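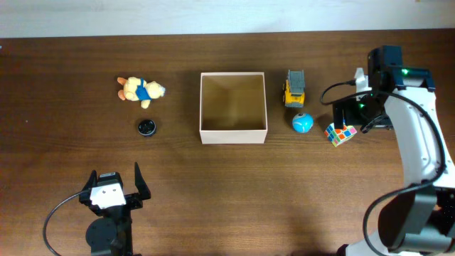 Binness Signing Case Review: Six Months of Stage Doors and Record Store Lines

Posted in June by the site editor
Shares: 102 | Comments: 8

I have carried records to signings in a lot of things. For years it was a tote bag with two pieces of cardboard in it. Then it was a DJ bag, which held up fine but was far too big for the three or four sleeves I usually bring. Last winter I bought the Binness Signing Case, paid the full price of $148, and have used it for every signing, meet-and-greet and stage door wait from then until now. It has been to club shows, two record store in-stores, one convention and a very long night behind the Restrepo, a 460-seat theater with no awning over its back door.

If you only get one or two things signed a year, you don't need it. If you go out once or twice a month and bring vinyl, read on.

What it is

The Signing Case is a hard-sided folder for 12-inch record sleeves, with a shoulder strap. It opens like a book. The left side has four clear pockets for sleeves that haven't been signed. The right side has two stiff trays with a raised lip all the way around, and those are for sleeves that have just been signed and still have wet ink on them. There is a zippered pouch on the outside for pens and tickets, and a flat slot behind it that fits 8x10 photos.

In the box you get the case, the strap, one spare tray liner and a folded instruction sheet. No pens. I think at this price they could have put in one silver paint pen, but most people who buy something like this already have pens they like.

It comes in black or dark green. I have the black.

Getting it out of the bag and into someone's hands

This is the part I care about most. At a stage door you may get ten seconds. The artist comes out, there's a car waiting, and whoever has a sleeve up and an open pen gets a signature. Anyone digging in a tote does not.

The case opens with one magnetic flap. You can do it with one hand while the case hangs in front of you, and the front pocket is cut low at the corner so you can pull the sleeve out with a thumb. After a week or so I stopped having to look down. The flap does stick a little in cold weather. I had one night in February when I needed two tries with gloves on, and I took the gloves off after that.

The inside cover also works as a writing surface. You can leave the sleeve in the pocket, fold the case back on itself, and hold the whole thing out. The pocket has a cutout over most of the front, so the pen touches the sleeve and not the plastic. Artists seem to like having something firm under their hand. A drummer I'd been trying to get for years signed right across the middle of a gatefold this way, standing up, and it's the cleanest autograph I own.

The cutout has one problem. It leaves a border all around, and if the person signs big, the pen runs up onto the plastic edge and skips. I lost the end of a name on a 7-inch picture sleeve that had slid into the corner. Now I pull the sleeve out if I have the time and leave it in if I don't.

The drying trays

Anybody who has used paint pens knows how this goes. You get a great signature in silver on a black cover, you're happy, you slide it back in the bag, and at home there's a gray smear and a backward copy of it on the next record.

The trays fix most of this. The lip keeps anything from touching the face of the sleeve, and four little rubber corners hold it in place. I've walked several blocks with a fresh signature in there and had no trouble. On the subway, with people pressed against me, also no trouble.

Thick gatefolds are a different matter. A double album with a heavy cover sits almost as high as the lip, and if there's a booklet inside, it sits higher. The case will close, but it presses. I took the discs out of a double LP for one show and just brought the cover, and that's how I'd do it every time now. You should be leaving the discs at home anyway. They add weight and get scuffed, and no one is signing them.

With only two trays, you have to plan when there's a full band. At the record store signing I had three sleeves for the same group, all signed in a row, and ended up holding the third one flat in my hand while I bought a coffee next door. Three trays would be better. Binness sells a deeper version called the Signing Case Plus, but it's a lot wider and I haven't tried it.

Weather

It rained behind the Restrepo for most of two hours. The outside shell shed the water fine. The zipper on the pouch did not, and my ticket stub got wet enough that the print ran. Everything in the main part was dry.

I wouldn't leave it sitting in a puddle. There's a seam along the spine that's only stitched, and I'd expect water to come in there sooner or later. When I got home I stood it open overnight and it dried out with no smell.

Comfort

Empty, the case is light. With four sleeves it starts to pull, and the strap it comes with is narrow and slippery. On a long wait it kept sliding off my shoulder. I swapped in a padded strap from an old camera bag and the clips fit with no changes. Put that on your list if you're buying one.

The size is awkward in a crowd. A 12-inch sleeve is what it is, and the hard sides add a bit all around, so you're carrying a big square. Some venues won't allow it in. One club made me check it, and another waved me through after looking inside. The larger halls around here have bag rules that rule it out completely. Call ahead, or plan on going to the door after the show with a friend holding the case in the car.

How it compares

I have used two others long enough to say something useful.

The Deltero Flat Folio is much cheaper and much simpler. It's a stiff cardboard folder with an elastic band, four sleeves in, four sleeves out. There's nothing to keep wet ink off the next thing. With a permanent marker that dries in seconds, you can live with that. With paint pens you can't. Mine went soft at the corners after one season. As a starter, or for someone who mostly gets CDs and photos done, it's fine.

The Vornura Show Carrier costs more than the Binness and is better made. The strap is wide, the zipper is covered, and the spine is one molded piece. It has room for more sleeves too. But it zips on three sides, and at a stage door a three-sided zip is a real problem. I missed one guitarist completely while I was still working my way around the second corner. For a convention, where you sit in a line and know when your turn is coming, I'd pick the Vornura. For anything on a sidewalk, the Binness.

Wear so far

The corners are scuffed. The magnet is as strong as it was. One of the rubber holders in the lower tray came off in April, and I glued it back with ordinary craft glue, which has held. The clear pockets have some fine scratches, and these matter more than I expected when you're holding a sleeve out under a streetlight and want the artist to see which record it is. Replacement pockets are sold in pairs.

I wrote to Binness about the rubber corner and got a reply in two days offering a new tray. It showed up the week after. I can't complain about that.

A few things I do with it

Pens go in the outside pouch, tips down, one silver, one black, one blue. Shake the paint pens and start them on scrap paper before you leave the house. I keep a folded index card in the photo slot for this, too, for when one goes dry while I'm waiting.

Put the record you want signed most in the front pocket. If the artist is only doing one per person, you won't be flipping through to find it.

Take shrink wrap off beforehand. I still see people holding out sealed records. The ink beads up on the plastic and comes off with a thumb.

When you get home, leave the signed sleeve in the tray until the next morning. The outer plastic sleeve can wait. I've had signatures that felt dry at midnight and lifted a little when I put them away too soon.

Who should buy it

Vinyl people who do a lot of stage doors. It's quick, the trays work, and it has kept my covers flat. If you collect 8x10s, the slot in the back is only that, a slot, and you'd do better with a photo binder. If you bring posters, look for a tube.

I'd like a third tray, a decent strap and a better zipper on the pouch. For $148 the strap at least should have been right from the beginning.

Good: fast one-handed opening, firm surface to sign on, drying trays that work, helpful service
Bad: poor strap, leaky outer pouch, tight with gatefolds, too big for some venues

Rating: 4 out of 5

I have the fall in-store dates coming up and will add a note here if the glued corner lets go again, or if I get hold of the Plus.

Share this review | 8 comments

Contact | About | Copyright, all rights reserved | Back to top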